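Are slip-proof floors worth the extra money?

Every February my inbox fills up with offers for bathroom and kitchen floors that promise to end falls at home. The latest comes from Trunance, which wants 700 dollars to treat a small room with a coating called Stingate. The sales sheet says it makes any hard floor "up to 7 times safer." Safer than what? I wrote to ask and got the same sales sheet back, this time as an attachment.

Noboru Tamura laid floors for most of his working life and now mostly talks people out of new ones. He told me that grip numbers depend a lot on the shoe, the soap and how the floor gets cleaned. A coating can test well on day one – and then somebody mops it with the wrong stuff for 2 years.
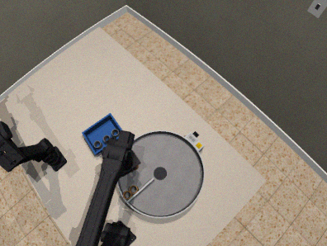

The warranty is where I really lost patience. It covers peeling but says nothing about grip, and it ends the moment you use a cleaner that isn't on the company's list. That list had 10 products on it when I looked, and I couldn't find most of them in a regular store.

Yichen Zeng wrote in to say her mother's building had the treatment done and likes it fine. Maybe so. She also mentioned that they put in brighter lights and a grab bar the same month, so I don't know how anyone would tell which one helped.

If you've had a floor coated and kept the paperwork, send me a copy. I'd like to see a grip test done after the first year.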